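About Plerix

Plerix started in a rented bay in Pramorcombe with one question – can a machine do the boring jobs yet? Short answer, some of them. Slowly.

We test robot arms and hands on everyday chores and shop-floor work, then tell our customers what's worth buying and what isn't. Folding towels, loading a dishwasher, sorting screws, stripping old computers for parts. No demo reels. Same job, 100 tries, write down what happened.

Who we are

Small team. Amber Lockwood runs the bench and has the final say on every report. The rest of us build rigs, fix rigs, sweep up.

What we've learned so far

Boxes and bins – good. Towels – ok if you're patient. Cups fine, cutlery not so much. Our Cheetham trial ran 400 pick-and-place cycles with 27 drops, and most of those were spoons.

Computer teardown is the hard one and its where most of our time goes now. Cables get in the way of everything. Connectors sit down low next to the drive and there isn't much room for fingers.

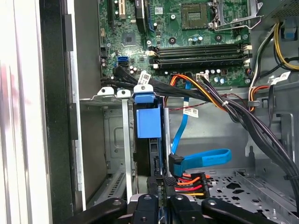 A person does a drive swap without thinking about it. For a machine it's find the plug, get a grip, don't yank the board. We're not there yet and we'll say so to anyone who calls.

Next up

Zodura, our teardown program, gets a second bench in September. More cases, more makes, same rules. If you have a chore you'd like tryed, send it over.

Page updated May 28, 2018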